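Stedville firm's peg kit draws interest, and a few doubts

STEDVILLE, Mar 14, 2026 — Zirkar says its Lultov set of small plastic parts, priced at $63, will teach patience and a steady grip. Whether caps and pegs can do all that is another matter.

The company has offered no test results, only a promise of some by September. It calls the set "a complete bench course," a big claim for little pieces in red, green and blue.

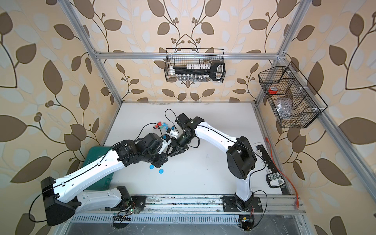
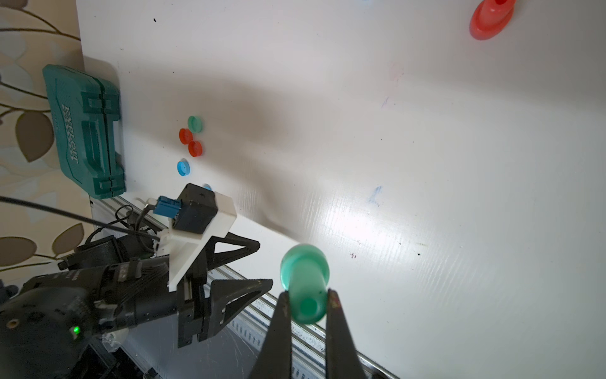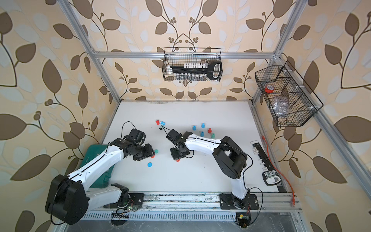
Lultov parts out on the white tabletop.

What buyers get

Zirkar plans a first run of 200 sets, sold through Marar, a local hobby shop. Shop owner Vasanthi Achari ordered 11 and is not sure she will order more.

"They're nice colors," Achari said. "I'd still want to know what you've learned after a week of it."

Zirkar did not say who wrote the lessons. Returns are accepted for 3 weeks, opened or not.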